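Chapter 11
The Work Surface

In this chapter you will learn how to choose a covering for a bench or table, how to decide what stays on it during a job, and how to leave it for the next person. You should have read Chapter 3 on lighting, as colour and glare come up again here.

11.1 Why the surface matters

Most small work is done on something flat. Sorting, mending, measuring, folding and packing all need a place where things can be put down and found again. A poor surface slows the work in ways that are easy to miss. A screw rolls off the back. A dark button is laid on a dark grain and takes a minute to find. A sheet of card slides while it is being cut, and the edge has to be done again.

The bare top of a table is often good enough. It is hard, it wipes clean and it costs nothing extra. Its faults are noise, shine and slipperiness. A glossy top throws back the light from a window or lamp, and small metal parts bounce on it when dropped. Old tops have their own marks and stains, and these can be mistaken for something lying on them.

A covering deals with most of these faults. It may be a mat, a length of cloth or a sheet of felt. For general work choose one colour with no pattern. Mid to dark greys and blues are common choices: they show up pale objects well, they do not glare, and they can be used for a long time before they look dirty. Keep a light covering as well for black or brown items. The covering should lie flat to its edges, and if it has been stored folded it should be rolled for a day or two before use. Slight bands of lighter and darker tone across a plain covering do no harm.

11.2 What stays and what goes

Before a job starts, take everything off the surface and put back only what the first stage calls for. In many jobs that is a single container to hold the parts or the finished pieces. Tools wait at the side until they are wanted. The largest open area should be left nearest the worker, where the hands do most of their moving.
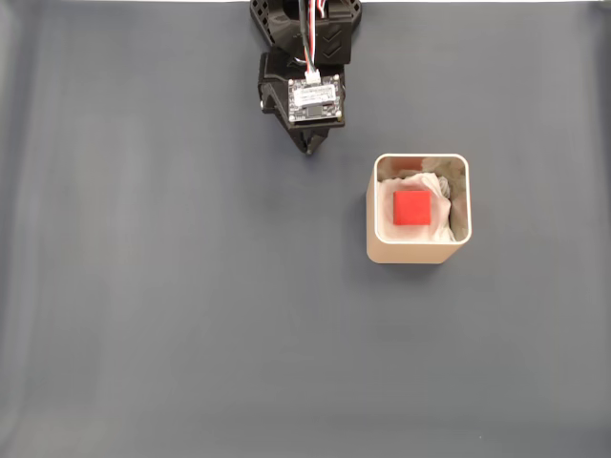 Ita Daly objects that clearing everything away wastes time when the same job is done all morning, and that people work faster with their tools left where they last used them. There is something in the point. A worker who knows the job well may keep two tools on the surface without trouble. Difficulties begin when a second person takes over, or when the job changes and the old tools stay. For learners, and for any bench that is shared, the rule is to clear first.

The container deserves some thought. It should be heavy enough or wide enough not to tip when something is dropped into it, and low enough to reach into without lifting the elbow. Once placed, it should not be moved until the stage is over. If you have to look for it each time, it is in the wrong place.

11.3 A shared bench at Conneely

The workshop at Conneely has one long bench used by three people in turn. Ibrahim Ajayi sorts fittings there first thing, Ebere Wike takes it over for repairs, and Suryani Chong packs from it until closing. Until last April each of them left part of the job out for the next day. Fittings turned up in the packing, and a repair went missing under a pile of paper.

They now use a cover each. At the end of a turn the work goes into its container, the container goes on the shelf, and the cover is shaken, rolled and put away. The change takes a few minutes. Ebere's cover wears fastest and is turned round when one end becomes thin.

As you read the next section, think about a surface you use every day and write down what is on it now. You will need the list for Exercise 2.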